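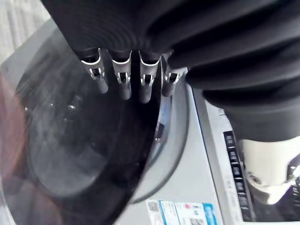 Pluvano will rent you a laundry robot for 2,000 a month, so I went for the demo. The sales talk is all about touch. Fair enough, it has four fingers at the washer door, one more than I use.

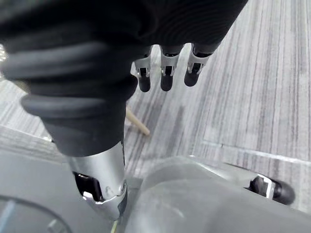 Biltstead, September. Carpet throughout, and a bit of dowel lying on it. Siv Fagerlund asked about the deposit. It's 3,000. 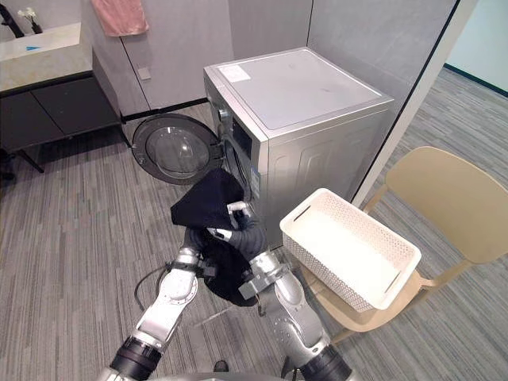
3/ Laundry. Two arms on one black garment, right at the open drum. My method is one arm and a knee.
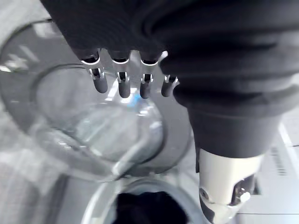 4/ Glassware costs extra. I have asked Pluvano who pays for breakages. They're getting back to me.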